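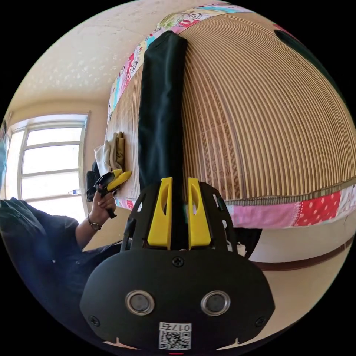
Fig. 1. Black housing, yellow fingers, two silver-rimmed buttons.

Zelwood Bedroom Listings - README

Short texts about rented bedrooms, with labels. Ad text on one side, what the tenant wrote after moving in on the other. Version 2. Replaces the first one, please delete your old copy, the join was wrong in it (see Changes).

Maintained by Tarun Goel. Labels checked by Ashok Sachdeva. Last edit 18th July.

What's in it

1000 pairs. Each pair is one room. The ad is whatever the landlord or the outgoing roommate posted. The tenant note is what the person living there wrote when we asked them to describe the room to a friend who might take it over. No rent amounts, no addresses, no names.

The question we started with: what do people leave out of a room ad, and what do they put in its place. "Cozy" mostly. Also "sun-filled", which gets used for rooms facing every direction including a brick wall.

All in English. Some of the ads are clearly written in a second language and we left them alone. Spelling not fixed. Caps not fixed. Emojis stripped in the first version, back in now, some people asked.

Files

pairs.csv - the main table, one row per room
labels.csv - one row per label, joins on room_id
words.txt - the word list used for the vague-word score
notes_long.csv - tenant notes that ran past the limit, full text
splits.csv - train / test, by building and NOT by room

Everything is UTF-8, comma separated, quotes around all text fields. Line breaks inside the ads are kept so don't read it line by line. Use a real csv reader. Excel will open it but will mangle room_id by dropping the leading zeros, import that column as text.

Columns in pairs.csv

room_id - text, leading zeros matter
building_id - same building, same id
ad_text - as posted
tenant_note - as sent to us
ad_by - landlord, agency, roommate, unknown
furnished - yes, no, partly, blank
shared_bath - yes, no, blank
months_in - how long the tenant had been there when they wrote. Whole months, rounded down. Zero is a real value, it means just moved in
source - foretti, chauhan, flyer

Blank means we don't know. It does not mean no. A few people have trained on it as no and got odd results.

Columns in labels.csv

room_id
side - ad or note
topic - one of: light, noise, storage, heat, bed, floor, window, smell, neighbors, size, other
tone - good, bad, neutral
span - the words the label was put on, copied exact

One text can carry lots of labels. One span can carry two topics if it has to ("tiny but quiet" gets split, "tiny loud box" doesn't).

Where it came from

Foretti is a listings board for the Zelwood area, small, mostly sublets. They gave us an export and permission in writing. Chauhan is a rental agency, their ads are much more polished and they all read like the same person wrote them, probably true. Flyers are paper ones from laundromats and the notice wall at the community college, typed in by hand. Typing errors in the flyer rows could be ours.

Tenants were reached by a letter to the room. They got a grocery card if they answered. They could see what we were going to publish and change it or pull it, and plenty changed it. Mostly to soften things about roommates.

47 buildings in all. 91 of the rooms are in one big building near the bus depot, so anything you find about noise, check it again with that building taken out. Its building_id is in the comments at the top of splits.csv. We should have capped it. Didn't think of it untill the letters were out.

How the labels got made

Two people labeled everything. First pass separate, second pass together over the ones that didn't match. Where they still didn't match after talking, Ashok picked. Those rows aren't flagged and they should be, it's on the list.

Rules we used:

Label what the text says. If the ad says bright, it's light/good, even when the tenant note says it's a cave.
"Quiet street" is noise. "Quiet roommates" is neighbors. Yes we argued about this one.
Closets, shelves, under-bed space, hooks: all storage.
Radiators, AC, drafts: heat. Draft from a window gets heat and window.
Size words next to a number get size. "Fits a queen" gets bed and size.
Jokes get labeled as what they mean. If you can't tell, other/neutral.
Smell is almost only in the notes. Landlords don't write about smell unless they're saying there isn't one, and that's smell/good.

Hardest topic was size. "Good size" in an ad is close to meaningless, and we gave it good every time anyway to stay consistent. If you want a stricter take, filter on the span.
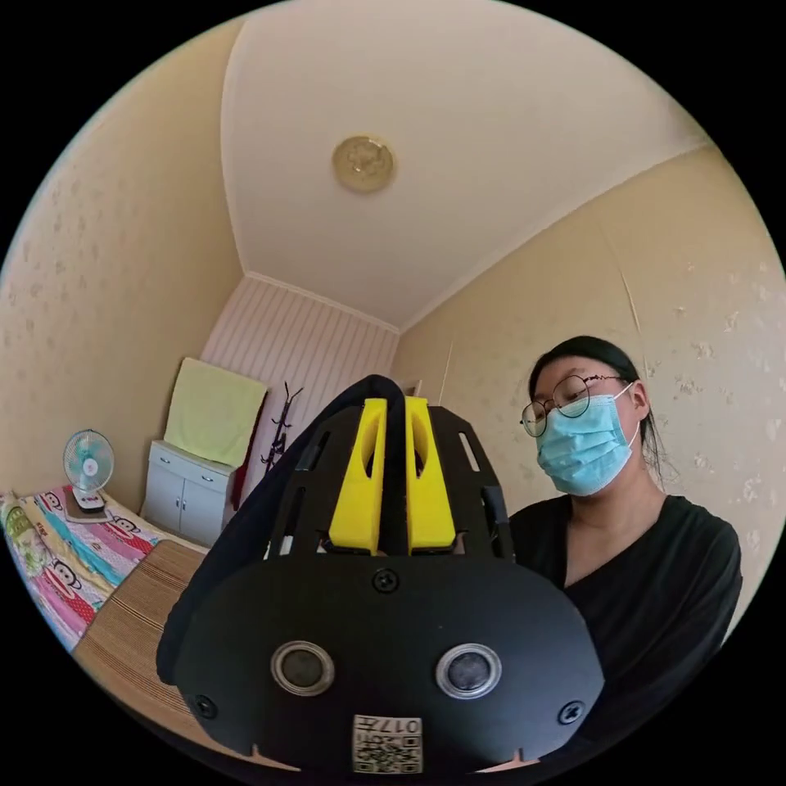 Fig. 2. Bedroom, a woman at right.

The vague-word score

words.txt has the words we count as vague: cozy, charming, lovely, nice, unique, spacious, sun-filled, decent, convenient, and so on down. Score is vague words over all words in the text. It's crude. Works OK for ads, badly for notes, where "nice" usually means the person likes it.

Unda is the small script that makes the score. It's in the tools folder, no dependencies past the standard library. Run it from the top folder or it won't find words.txt. You can add your own words, one per line, lowercase, no blank line at the end or it counts the empty string and the scores go through the roof.

What we saw so far

Ads talk about light and size. Notes talk about noise and storage. Pretty much the same for furnished and unfurnished.

Storage is the big gap. Ads hardly bring it up unless there's a walk-in. Tenants go on and on - where the suitcase goes, which drawer sticks, the closet door that hits the bed so you can only open it halfway. One note is nothing but the closet door.

Roommate ads are more honest than agency ads on noise. Less honest on heat, not sure why. Could be that the roommate is used to it by then.

People who just moved in write shorter and nicer notes. The longer they've been there the more they write about windows. We don't have a theory on that.

Good uses

Topic labeling on short messy text. Comparing two descriptions of one thing. Teaching - it's been used in a writing class for before/after rewrites and that went well, the students rewrote ads using only the tenant note.

Bad uses

Pricing. There are no prices and you can't get them back from this.
Scoring landlords. Please don't. Too few rooms per owner and the people who answered letters aren't everyone.
Finding the actual rooms. Terms of use say no. We took out street names, bus lines, store names and anything with a view of a named thing, but someone stubborn who knows Zelwood could still guess a few.
Anything about other cities.

Known problems

- Who answered. People with complaints answer letters. So do people who need a grocery card. Happy people with money, not so much.
- Agency ads repeat. Some Chauhan rows share whole paragraphs. Dedupe before training if you care, the splits keep a building together but the same paragraph can turn up in two buildings.
- months_in is self reported, a few people gave years and we converted.
- tenant_note is cut at the limit in pairs.csv with no mark where it's cut. Full text in notes_long.csv.
- "unknown" in ad_by is mostly flyers.
- shared_bath is wrong in at least one building where the layout got changed between the ad and the note. Left as is in both.
- Season. Nearly all notes came in while it was warm, so heat is under-reported. There's a winter batch planned, letters go out after September.

Changes from the first version

Join fixed. Rooms with a leading zero were matched to the wrong note. If you have results from version one they're off, sorry.
Emojis back.
"View" folded into window. Not enough of them on its own.
Splits are by building now.
Removed rows where the tenant asked to be taken out. If your row count doesn't match an older paper thats why.

Still to do

Flag the rows Ashok settled.
Mark the cut notes.
Better word list for the notes, seperate from the ads one.
Maybe a column for floor number. Tenants mention stairs all the time, right now it goes in other.

License and asking for changes

Free for research and teaching. Not for resale, not for tenant screening. If you share a changed copy say what you changed and keep this file with it.

If you lived in one of the rooms and want your note out, write to Tarun with the code from your letter. No reason needed. It comes out of the next version and we tell everyone on the download list to drop it.

Found a bad label? Send the room_id, the side and the span. Don't send a whole edited csv, we can't merge those.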